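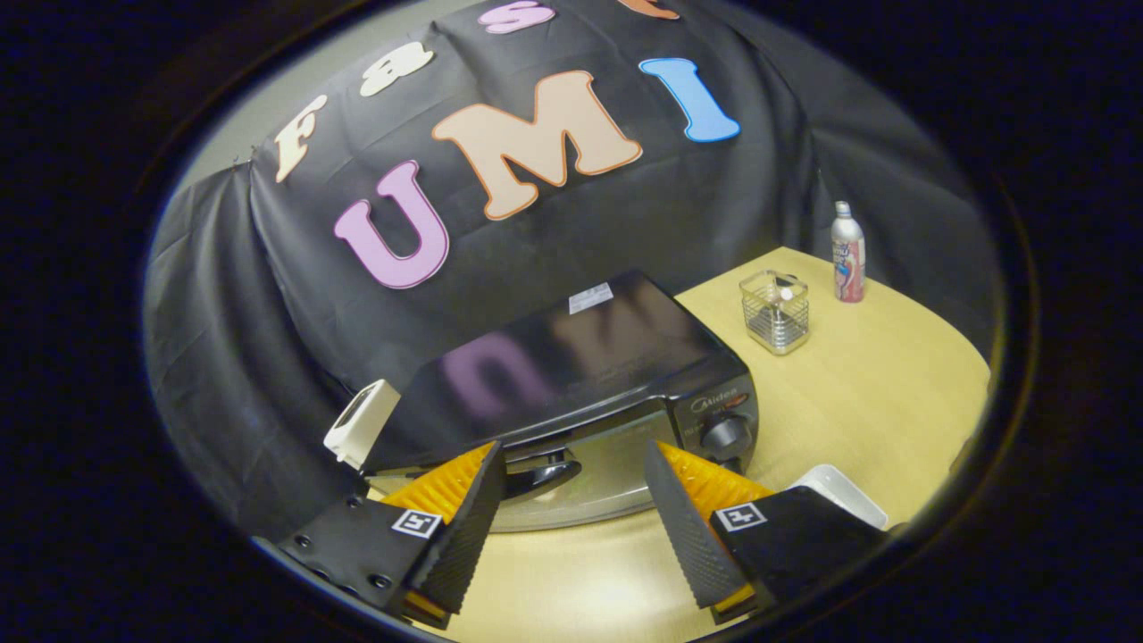 Floarea Mocanu reckons a toaster oven is a waste of bench space if you already own a proper oven, and she wrote in to tell me so after last month's bit about cheese on toast. Fair enough, Floarea. You've also got a kitchen with benches on both sides, and I've got a strip of laminate between the sink and the kettle, so if anyone should be grumbling about bench space it's me! But I've been cooking in a little oven for ages now and I'm not giving it up, so consider this my reply.

The one I'd point you to is the plain black sort, with a tinted glass door, a handle across the front and a round knob. It's the knob I care about. My previous oven (a Tullix, rest its soul) had a touch panel that went to sleep whenever my fingers were floury, and I spent a whole winter jabbing at it with a knuckle. Give me something I can turn with an oven mitt on.

What do I cook in it? Nearly everything that fits. Jacket potatoes, a tray of pumpkin, two chicken thighs with lemon, cheese scones, the last of the lasagne. It comes up to heat so much faster than the big oven that I'll put it on for a single sausage roll and feel no guilt whatsoever. Biscuits are the real treat, though. I make a whole batch of dough, roll it into a log, freeze it, and slice off enough for one small tray after tea. Fresh biscuits on a weeknight, and you can't eat more than you've baked (well, you can, but you have to wait).

Now for the things that go wrong, and I've done all of them.

Baking paper is the big one. The elements are much closer to your food than you're used to, and a loose corner of paper will curl up and scorch. Trim it to the tray and weigh it down properly. I had one go brown and smoky in September with visitors sitting right there, and the smell hung about in the curtains until the next day.

Recipes need fiddling too. I drop the temperature a bit and start checking early. My scones say 14 minutes in the book and they're done before that, with tops the colour of a good caramel. Turn the tray halfway if your oven has a hot side, and I've never met one that didn't. Alina Lungu bought an oven thermometer and found her dial was well out, which explained a year of flat sponges, poor thing.

Then there's where you put it. Leave some air behind it and at the sides, keep it out from under low cupboards, and please don't use the top as a shelf. I know it's tempting. A shiny black top looks like a perfectly good place for the bread bag, and Cengiz Tokgöz has a bread bag permanently welded to his to prove it. Cloth wants to be well clear as well, so tea towels go on the other side of the room at my place, and if you've got a curtain or a cloth hanging behind the oven, shift one or the other before you switch on.

Cleaning is the bit everyone puts off. Wait until it's cold, pull the plug, slide out the crumb tray and tip it over the bin. I do the glass with a paste of bicarb and water, leave it while I have a cuppa, and wipe it off with a damp cloth. Go easy on the lettering around the knob! I scrubbed mine off the Tullix with a scourer and had to guess at "grill" from then on. Wire baskets and racks go straight in a sink of hot soapy water, and an old toothbrush gets into the mesh.

Sânziana Lazăr asked whether you can do a proper roast in one. A small one, yes. Get a piece of meat that sits well below the top element, put foil loosely over it once it's got some colour, and do the spuds first so they only need crisping at the end. I wouldn't try it for more than 4 people unless they're all light eaters, and I don't know any.

So, Floarea, come round for scones and we'll argue about it properly. If you bring jam I'll even concede a point or two about the big oven, which is still where the Christmas cake goes and always will be.

Next issue I want your best little-oven dinners, especially anything with fish, because mine keeps drying out and I'm sick of it. Drop your recipes in the box by the door or send them through with the tray size written down. "A medium tray" means something different in every house, as I found out with Corina Pop's slice, which went up, over and all across the bottom of my oven. Delicious, Corina, but I was chipping at it for days.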